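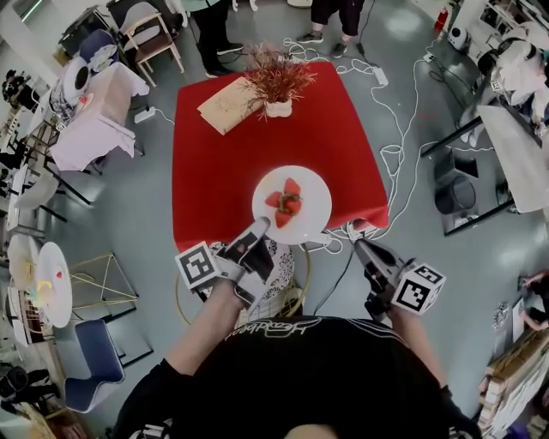
Figure 1. Hand-held gripper collection at a table station. Note the marker cubes on the grippers, the cable dropping from the right gripper, and the power strip on the floor at the table corner.

Unit 4: Faults in Hand-Held Demonstration Rigs
Course notes, Deolinda Marinho

Reading before class: the Dollton incident write-up (handed out last time) and the lab safety sheet. Bring your own fault tree from Unit 3.

1. What this unit covers

The last unit dealt with faults in a robot arm while it is running. This one goes back a step, to the collection stage, where a person holds the grippers and performs the task. There is no powered arm near the person, so people tend to treat the work as safe and the data as good. The Dollton case had one problem of each kind in the same session. A cable was pulled, which is a safety matter. The pose tracking then went wrong and stayed wrong, which is a data matter. The second was found much later than the first.

2. The station

The Dollton station used two grippers, one per hand, each with a marker cube. A fixed tracking camera reads the square patterns and works out where each gripper is. The right gripper was wired. Its cable ran down past the edge of the table to a logging box, and the box took its power from a strip on the floor. The left gripper ran on a battery and stored its own log.

The task was plate arrangement: pick up pieces of fruit and set them on a plate in a pattern. Figure 1 shows strawberry pieces laid out in a cross with the stems toward the middle. It is a slow task and the operator looks at the plate nearly the whole time. Keep that in mind when you read the next section.

3. Sequence of events

The times are from the logging box clock.

2:10 p.m. Session starts. Both cubes calibrated, both checks pass.

2:34 p.m. The operator steps back to let someone reset the plate. The right cable catches on the stool and goes tight. The operator feels a tug, frees the cable and carries on.

2:35 p.m. The log shows a gap of four seconds on the right gripper, then data resumes. No alarm. The software had been set to accept short gaps.

2:52 p.m. The cable catches again. This time the plug comes partly out of the floor strip and the logging box shuts down. The session is stopped.

The shutdown was written up the same afternoon as a loose plug. The plug was pushed back in, the strip was moved closer to the table, and collection continued the next morning.

4. What was missed

Cuiping Tang was checking replays in June when she saw the right gripper closing on air, a little to one side of the fruit, in episode after episode. The offset was constant. She traced it back to the first tug. The cable had been tied to the same bracket that held the marker cube, and the pull had turned the bracket slightly. From then on the tracker reported the cube correctly, but the cube was no longer where the software believed it was relative to the fingertips.

In all, 241 episodes were recorded with the bracket turned. Around 30 could be corrected, as they included a two-gripper contact that fixed the offset. The rest were dropped.

Points to take from this:

The tracker did not fail. Every reading it gave was within tolerance. A check on tracking quality would have passed all day.

The calibration was done once, at the start. Nothing in the procedure called for repeating it after a disturbance.

The gap at 2:35 was the only automatic sign of trouble, and the setting hid it. The limit had been raised from 100 milliseconds to five seconds earlier in the project to stop nuisance alarms from a poor connector. The connector was later replaced - the limit was never put back.

The operator noticed the tug and had no place to report it. The session form had boxes for dropped items and wrong patterns, and that was all.

5. The trip hazard

The report dealt with the plug and left the walkway alone. Moving a strip closer to the table shortens the run of loose cable, but it also puts the strip nearer to people's feet. Look at the floor in Figure 1 and mark where you would expect someone to walk when resetting the plate. Then mark the strip and the cables.

The operator is a special case. Both hands are taken up by grippers, so a person who stumbles cannot easily grab the table. Anything at knee or foot height counts, including a stool.

6. Required practice for our lab

Tie the gripper cable to the forearm strap with a slack loop. Never tie it to the cube bracket.

Use a breakaway connector between gripper and logging box.

Run floor cables along the far side of the table from the operator, under a cover. Power strips go under the table or on the wall.

Move the stool out before starting if the operator will stand.

Touch both fingertips to the reference pin at the start, at the end, and after any tug, drop or bump. If the reading has moved by more than 2 mm, stop and mark every episode since the last good touch.

Write down every tug, even if the log looks clean.

7. Exercise, due at the next class

Draw a fault tree with "offset episodes enter the training set" as the top event. Include the gap limit, the bracket and the session form. Then draw a second tree for "operator falls" using the layout in Figure 1. Some events belong in both trees, so give them the same label in each.

Half a page of text to go with the trees is enough. Hand drawing is fine as long as the gate symbols are readable.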